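Workshop notebook, finishing room
Wednesday, February
Entry by P. Haslinger

Subject: second series of oil and wax trials on table tops, and condition of the first series

The first series was taken down from the rack at 9.15 and examined under the side lamp before any cleaning. All panels had been left untouched through the whole of the curing period, as agreed with Ellwood. The panels finished with the Nendex hard oil are even in colour from edge to edge. The panels finished with the house mixture are darker along the end grain, and two of them show a faint line where the cloth was lifted and set down again. I take the line to be a fault of application and have noted it as such on the back of each panel in pencil.

Water test. A wet ring was left on each panel under an upturned glass and wiped off after lunch. The Nendex panels showed no mark. The house mixture showed a pale ring on three panels, which faded from two of them by four o'clock. The third has been set aside by the window and will be looked at again before it is sanded. The soap test was carried out with the Sanus cleaner at the strength printed on the bottle, and no change was found on any panel.

Film build was not measured. The gauge is still away for repair and I do not consider a thumbnail to be a substitute.

Preparation for the second series. The new panels were sanded on the long bench, beginning at 120 and finishing at 240. Colleagues will recall that the first series was taken up to 400, and that the oil was slow to enter the wood. It is my view that the surface had been closed by the finer paper. The second series will settle the matter, provided that the same person applies the oil throughout. Dust was removed with the soft brush and then with a cloth barely dampened with spirit. The tack cloths should not be used for this work, as they leave something behind which shows in raking light.

Quantities. 600 ml of oil was decanted from the large drum into the brown bottle and the drum was closed again directly. The first coat took 200 ml for the whole series, including what was lost in the cloth. The drum weighed 985 g less on the bench scale than at the last entry, a figure that does not agree with the amount decanted. Either the last entry is wrong or oil has been drawn without being written down. Anyone who has taken oil from the drum is asked to enter it on the card, however small the amount.

Cloths. Used cloths are to be spread flat on the outside rail until stiff and then placed in the lidded metal bin. Two were found folded on the radiator shelf this morning. This must not happen again.

Room conditions were steady all day. The door to the machine shop was kept shut, except while the timber for job 832 was being carried through – the dust from this had settled before coating began. The extractor was run on the low setting. A rattle has developed in the duct above the spray booth, and Plokovier has been asked to send a fitter.

Tops in service. Oiled tops were also looked at outside the finishing room, with attention to how the colour holds once a table has objects placed on it. 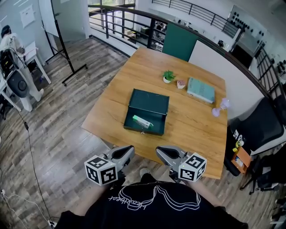
Should a warm-toned top be given a second coat of oil as a matter of course?
A second coat is to be applied only where the first has dried patchy or dull, and then thinly, with the surplus wiped off inside a quarter of an hour.

The second series received its first coat between two and three o'clock and is now on the rack, face up, with spacers. The panels are numbered on the underside in the order in which they were coated.

To be done: turn the panels in the morning; reorder 240 paper; ask Ellwood whether the beech samples are still wanted; find the missing lid of the wax tin.

P.H.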